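Train Controller (full time, rotating roster)
Pollener Rail, Rinham
Posted August 2018

Pollener Rail runs grain and the odd cement train between Rinham and Nedier, by way of Pinto, where there is a crossing loop and a great many galahs. We are looking for a train controller to join the three we already have, who would like to take annual leave at some point in their lives.

You will authorise train movements over the whole of the line, talk to drivers by radio, give track protection to maintenance gangs and keep the train graph up to date. You will also field calls from farmers about stock on the line. The stock is always somebody else's.

What we need from you

Experience in train control, signalling or as a network controller somewhere with more trains than us, which is most places. We will consider drivers and track protection officers who are ready to come inside. You must meet the medical standard for rail safety workers and pass a drug and alcohol test, at the start and whenever we feel like it after that. A clear radio voice is essential. Legible handwriting is too, as the computer goes down whenever there is a storm over Nedier.

What you get

Twelve-hour shifts, four on and four off, with night and weekend penalties. A relocation allowance of $2000 if you are moving more than 200 kilometres, which from Rinham covers pretty well everybody. Route training takes place over the winter grain lull and includes a ride in the cab to Nedier and back. Bring lunch. The kitchen at Pinto has been about to reopen for years.

How to apply

Send a résumé and a covering letter of one page to Aravind Salian, Operations Manager, quoting reference 2508. Please don't tell us you have loved trains since you were a child. We assumed so. Applications close at the end of September. 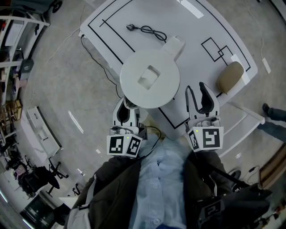 Shortlisted applicants will be asked to Rinham for a morning, beginning with a written paper on safeworking rules and a radio exercise. After that comes a talk across a white table much like this one, though ours has no black tape marked out on top and slightly more coffee. Travel costs within the state are reimbursed, provided you keep the receipts and fill in the form with the carbon copy.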